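Gripper comparison, continued. Yesterday Zsolt changed the fingers on the left arm to the Pumileo set. The controller is still the old one from Iwasaki, loop at 100 Hz. I did not touch the gains, so the numbers can be compared with Margit's table.
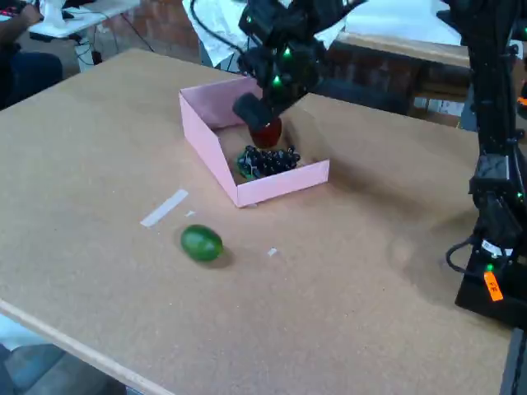 Dallport, September

Red fruit held over the grapes in the pink box, lime still outside on the table. With the new fingers the red one was lifted in 200 of 221 tries. The lime is more difficult, it rolls away when the fingers close too low. I think we should close 2 mm higher, but Frauke wants first to try a softer pad.

The grapes I leave for the end. The second arm was not used in these tries.

To do: ask Rozália for the Lider pads, repeat the lime with both heights, write the closing current next to each try.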